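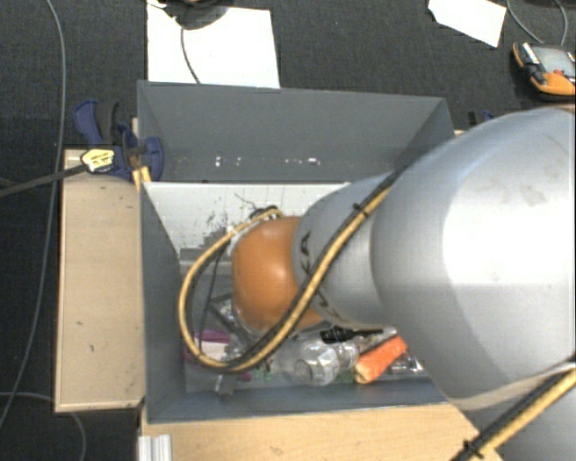
Cubeta gris Pultier, modelo profundo

Referencia 3047 – Disponible

La cubeta Pultier es de esas piezas que uno compra para salir del paso y que acaba pidiendo otra vez a los pocos meses. Es rectangular, gris y honda, pensada para guardar artículos mezclados: lo que llega en una devolución, lo que sobra de un pedido, lo que todavía no tiene sitio en la estantería. En Clesville la vendemos desde hace 11 años y sigue siendo la que recomendamos a quien nos llama sin tener muy claro por dónde empezar a ordenar su almacén.

El borde superior es recto, así que se agarra bien con las dos manos y queda alineada con sus vecinas en la mesa de trabajo. Las paredes son lisas y oscuras, un color agradecido para el día a día. Con el uso aparecen roces y pequeñas marcas claras por dentro, como en cualquier cubeta que trabaja de verdad; un paño con agua jabonosa se lleva casi toda la suciedad, aunque las rayas más hondas se quedan – y no pasa nada, sigue sirviendo igual.

Un consejo de la casa: si va a mezclar cajas, bolsas y piezas sueltas, ponga lo plano y lo pesado primero y deje lo pequeño arriba. Parece una tontería, pero se ahorra mucho tiempo rebuscando.

Fondo útil: hasta 700 mm, según versión
Color: gris
Garantía: 2 años
Venta: por unidades o por lotes
Accesorios: tapa y portaetiquetas Honkanen, se piden aparte

Los pedidos salen de nuestro almacén de Grerkbridge. Si necesita varias cubetas, escríbanos antes de hacer la compra y le preparamos un presupuesto con el transporte incluido, que en piezas tan voluminosas se nota bastante. También puede pedir una sola para probarla con calma en su mesa y decidir después.

Precios revisados el 18 de agosto de 2022. IVA no incluido.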